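Cendo Hand Gripper, Second Revision: Review
Friday, August 25, 2023

The Cendo is a hand-held two-finger gripper for recording manipulation demonstrations. It is sold singly or as a pair. We bought the pair in February and have used it mostly on textiles, which expose weak grippers faster than rigid parts do.

The fingers are matte black linkages with visible pivots, and each tip carries a ridged blue pad. Pad replacement takes 3 minutes per finger with the supplied key. The ridges hold folded cotton well. Thin synthetics slip unless the operator closes further than feels natural.
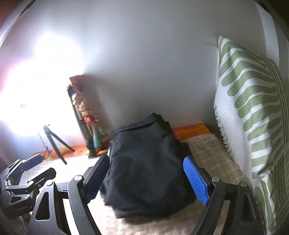 Dark garments remain the hardest case. Black linkages against black cloth leave little contrast in the wrist view, and our tracker lost the finger outline more often there than on light bedding. The blue pads help under good light. In shade they read nearly black.

Trigger travel is even. After 400 cycles, one unit developed slight play at the outer bracket; Jarmo Mustonen retightened it and it has held since. The Pistov grip we used before needed the same fix after 70.

The manual is 2 pages and omits calibration.

Rating: 3 of 5. Recommended for cloth work in bright rooms.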